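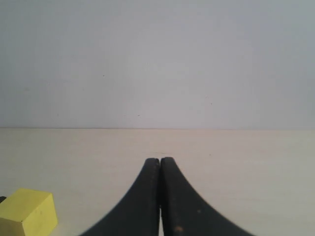

Equipment > Grippers and wrist cameras

Weltinis wrist kit

Last updated May 22, 2024
3 min read

I've been collecting demonstrations with the Weltinis kit since November, and I get asked about it enough that it deserves its own page. It's a two-finger gripper with a small camera mounted behind it, and it's what we use at Urcombe for nearly all our tabletop picking.

What I like most is the view. Both fingertips stay in the shot the whole time, with plenty of table and wall past them, so the policy always has its own hand to go by. You do lose the near corners (the yellow cube only half fits when it sits that far over to the left), and I've come to like that too! Those starts are where the model has to go looking for things, so we record plenty of them.

The fingers are matte black and curve in to rounded tips. Ours have scuffs and a couple of brownish specks on the right one, and I leave them alone. Märta Boström used to wipe them down before every session - then we compared runs and couldn't find any difference, so now she does it when she feels like it.

We have 3906 episodes logged with this kit and kept 3249 of them for training. Most of the ones we tossed were my fault: I'd start recording with the fingers half open. Start closed, every time. Your labels will line up much better.

A few setup notes:

Lock the exposure before you begin. Pale table plus pale wall will push auto exposure all over the place.

Zero the gripper in the closed position. A thin gap low down between the fingers is fine as long as the tips come together.

Save every 300 episodes and take a break. I mean it, your wrists will thank you.

Thirumalai Acharya wrote the logging script, and it comes with the kit. It's plain and a bit fussy about folder names - but it has never lost me an episode. Spare fingers are 70 dollars a pair and ship separately.

Related items
Prundell leader arm
Marar camera bracket, short
Weltinis spare fingers, pair
Foot pedal for episode start and stop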